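Estrella fare inspection records: read me first

Hello! I'm Wanpen Thaweesak, and I've spent far too many evenings typing up ticket inspection logs for the Estrella tram line. The spreadsheet has 3,930 rows, one for each recorded stop of a passenger by an inspector between Ikorach and Brokia. It started as a question at a residents' meeting (are people at the Lular end being checked more than everyone else?) and it grew from there.

What's in it

stops.csv — date, hour, tram stop, direction, outcome
fines.csv — amount charged, whether it was appealed, result of the appeal
stops_names.csv — old and new names for each tram stop, as three were renamed in January

Where it came from

The operator released its logs as scanned pages after a records request. I typed them up by hand and a friend rechecked 400 of them, which turned up 30 mistakes, nearly all in the hour column. Those are fixed. I'm sure there are more lurking, so please treat the hours with a bit of care!

Things to watch for

The outcome column is messy. "Warned" and "spoken to" seem to mean the same thing, but I've left both in. Another 300 rows have no outcome at all. There are no names, ages or addresses anywhere in the files — I left those columns out when I typed.

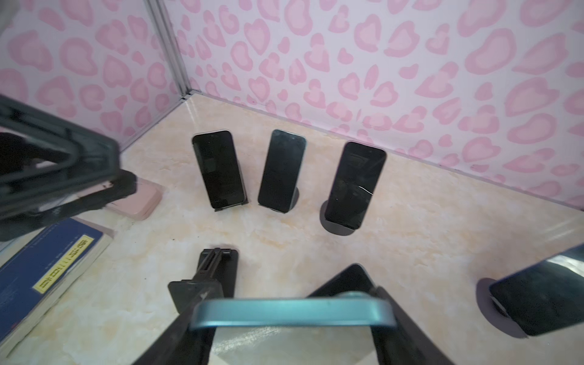 Can I use this to work out how many people dodge fares?
Only the stops that inspectors wrote down are in the files, so you'd need passenger counts as well, and I haven't got those.

Use it however you like, just say where you found it. Corrections are very welcome, ideally with the row number.

Last updated 14th March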